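Keeping Cut Flowers Fresh

Fill the vase with cool tap water before you unwrap the flowers. Wash it first with dish soap and a bottle brush, even if it looks clean. A 900 ml vase is big enough for a small bunch.

Strip any leaves that would sit below the waterline. With roses, leave the upper foliage on and pull off only bruised outer petals.

Cut an inch off each stem at a slant with a sharp knife. Kitchen scissors crush soft stems, so save them for the ribbon. 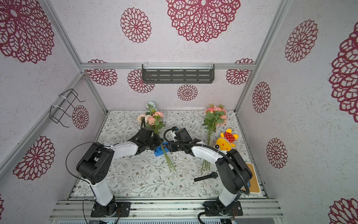

Changing the Water

Empty the vase every 3 days, rinse it, and trim the stems again. If the water turns cloudy sooner, change it that evening. Keep the vase away from the fruit bowl and out of direct sun.

Drooping Heads

Recut the stem and stand the rose up to its neck in lukewarm water for an hour. Emese Magyar wraps hers in newspaper first to keep the necks straight.

Stains on the Tablecloth

Brush pollen off with sticky tape. Don't rub it or wet it.

Tips compiled by Larysa Lytvynenko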